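# Can a gripper make your bed?

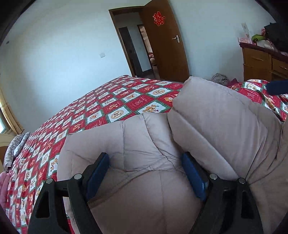 *Issue 8, page 5*

In June we went to the open day at Skelteo, where people are trying to get machines to do housework. The posters by the door promised "a helping hand for every home". We had our doubts.

The job was folding a thick quilt. Easy? Try it with only two fingers. A gripper has no palm and no thumb, just two stiff fingers that pinch. When the pads close on something puffy, the padding bulges up between them. You have to decide where to pinch, how hard, and when to let go.

Annelies Zürcher, who showed us round, said a gripper held by a person can be used to teach a robot. The person does the chore and the robot's computer learns from a recording. She told us they had 96 recordings of folding so far.

Is that a lot? We asked whether a robot could now fold any quilt, on any bed. "No," she said. "It gets muddled by a new one." At least that was a straight answer.

So before you believe a poster — ask who is doing the work. Is it a machine, or a person holding part of one?

**Try it:** Use one finger on each hand, 2 in all, and fold a blanket in half. Ask a friend to time you.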